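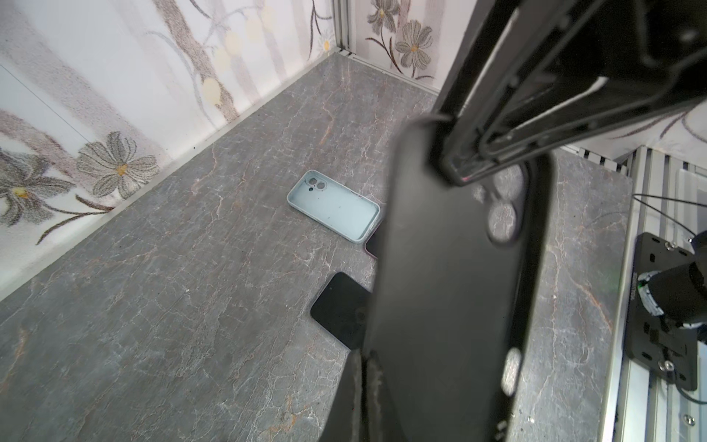

Drinham says the kill cords are fine and that we must be pulling them wrong. I have the email printed and taped over the bench, next to the two cords that snapped.

March, 9:40 a.m., tank room

Background for whoever picks this up after me: the Trurkcombe coroner wants to know if the cord on a rental jetski would have stopped the engine when the rider went off the back. The sheriff's people sent us the switch from the craft, and Drinham sent a box of new cords of the same type. Nothing else in the box, including the spec sheet we asked for.

Switch first. Put it on the Ikeda cycler and let it clip and unclip all night. It got to 3,557 before it stuck closed. Cleaned the salt off the plunger, restarted, and it stuck again at 773. I would not call that a trend on two points, but I know which way I'd bet.

Cords: 13 pulled so far. Straight pull, they all come off the switch clean, very pretty, Drinham can have that for the brochure. Pull at 30 degrees off axis and the clip tends to hang on the lip of the housing. Two of them broke at the crimp before the clip let go. A rider thrown sideways is not going to line himself up with the handlebar first.

11:15. Flendgate called about the report date. Told them we're on schedule. Then went and looked up the schedule.

Afternoon. Repeated the angled pulls with the switch soaked in salt water. Clip released sooner, cords survived. Annoying. Either the water helps it slide or I was too rough this morning. Need a slower ramp and the better load cell, currently propping up the printer.

To do:
- angled pulls again, dry, slow ramp
- section the broken crimps and get them under the microscope
- ask Drinham for the spec sheet (third time)
- do not use the word "brochure" in the report

Sample bags 4 and 5 are in the cold cabinet behind the milk. Please don't move them to get at the milk.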